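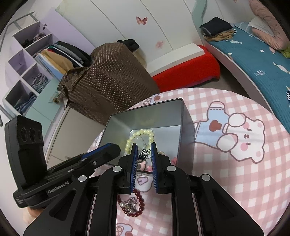 Small stuff, big claims – speaker notes, Nolham evening session, 28/04/2019

Start with the claim everyone has read: one box, one home for every small thing, and you'll never lose a bracelet again. Ask who owns a box like that. Then ask who could find a matching pair of anything in it before work.

My problem with the single box. Beads catch on hair clips. Charms catch on beads. Whatever is light ends up under whatever is heavy, and you wear the top layer until June.

Read out Elvira Muñoz's count (she said I could). 228 pieces, 3 boxes. She wears 2 bracelets. Pause here, let people do their own math.

Then the Pulevik insert, the velvet one with slots. I tried it. Fine for rings, useless for anything with prongs, and the slots are too narrow for a chunky beaded bracelet. The Lukumay tray is better but it has no lid, so now you're dusting.

What I'd do, and I don't promise much:
Tip it all out on a tablecloth, something soft so beads don't roll.
Hair things leave the box. They live by the mirror.
Bracelets lie flat, one layer.
Charms get checked for loose rings before they go back.

Skip the Ukar slide if we're running late. Someone will ask about labels. I have never seen anyone read a label on a jewelry box – say so, then take questions.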